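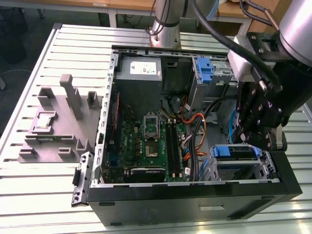
RIRBRIDGE OPENS SECOND INTAKE FOR DESKTOP COMPUTER REUSE PROGRAM

June 2022

Rirbridge has opened a second intake for Hekemora, its desktop computer reuse program, and will accept retired office towers from schools, clinics and small businesses across the region until the end of September.

The first intake received 717 desktop computers. Of these, 357 were returned to service after inspection and refitting. The remainder were dismantled for usable parts, with power supplies, drive caddies, expansion cards and memory catalogued separately and held in store for later repairs.

Under the revised procedure, each tower is laid on its side and opened before any decision is made about its future. Memory and processors are removed, tested away from the machine and graded. The condition of the socket, the expansion slots and the drive bays is recorded at the same stage, and the board is kept in its case until that record has been completed.

"Organisations often assume that a desktop which has reached the end of its lease has reached the end of its use," said Bianca Ilie, Program Manager at Rirbridge. "In the first intake we found that a good many cases, power supplies and motherboards were perfectly serviceable. The parts most often in need of replacement were drives and fans, and those can be changed at a modest cost."

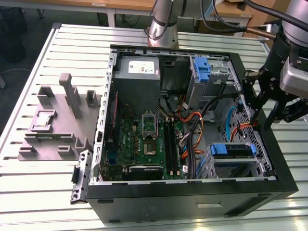
A Dell desktop tower with its side panel removed, showing the raised bracket of the empty CPU socket and the blue drive caddy.

Inspection and refitting are carried out at the Ursu workshop, where bench space has been enlarged for the second intake. Full-size towers are given priority in the current round. Their drive bays and expansion slots are more easily reached than those of compact models, and parts can be exchanged between machines of the same series with little adjustment. Compact desktops will be accepted where space permits.

Stock records are maintained in Pronudex, the parts register introduced by Rirbridge for the program. Donor organisations will receive a statement listing each machine by asset number, together with its outcome: refitted, held for parts or sent for metals recovery. Storage drives are logged individually and are erased or destroyed according to the donor's written instructions.

Refitted computers will be offered first to community libraries and adult learning centres. Applications from recipient organisations may be lodged at any time during the intake and will be assessed in order of receipt.

Donors are asked to observe the following conditions:

Consignments are limited to 100 towers per organisation.
Machines must be no more than 9 years old.
Cases should be delivered closed, with side panels fitted.
Monitors, printers and laptops cannot be accepted.
Power cords should be bundled and labelled separately.

Donation and application forms are available from the Rirbridge enquiries desk. Collection from regional centres can be arranged on request.

Media contact:
Bianca Ilie
Program Manager, Hekemora
Rirbridge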